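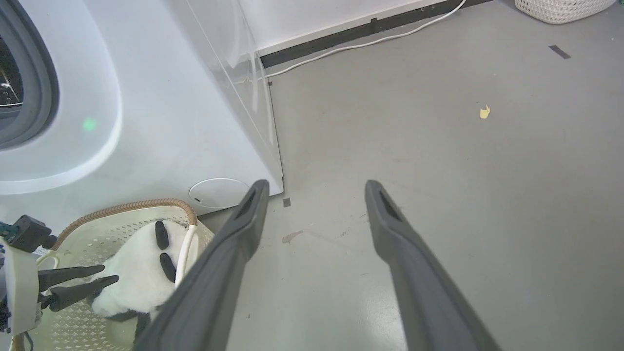 双腕の洗濯タスク、制御スタックの更新メモ。プランナーはTilton、学習側はRosenthal。以下、連投。

まず周期。方策の推論は12Hz、下位の関節制御は300Hz。間はスプライン補間。チャンク境界で速度が不連続になり、手首が小さく跳ねていた。前チャンクの末尾100msを重み付きで混ぜる方式に変更。

次に遅延。手首カメラの露光時刻と関節角のタイムスタンプが別クロックだった。ログを突き合わせるとオフセットは約300µs。これは無視できる。問題はデコード待ちのほうで、キューを深さ1にして古いフレームを捨てるようにした。

知覚。白い筐体に白い壁だと深度が抜ける。ドアのパッキンは暗色で輪郭が取りやすいので、位置合わせの基準はそちらに寄せた。床の反射は信頼度マップで重みを下げる。

把持対象がぬいぐるみの場合、剛体前提の姿勢推定は捨てた。マスクと接触法線の候補だけを方策に渡す。

干渉チェック。左右の指先が同じかごに入る区間だけ、カプセル近似をメッシュに切り替え。全区間メッシュだと周期に間に合わない。

未解決:ケーブル類の扱い。細くて占有格子に乗らない。セグメンテーション結果を膨張させて禁止領域にする案を、Tiltonのブランチで試す。設定ファイルの差分は次の投稿に貼る。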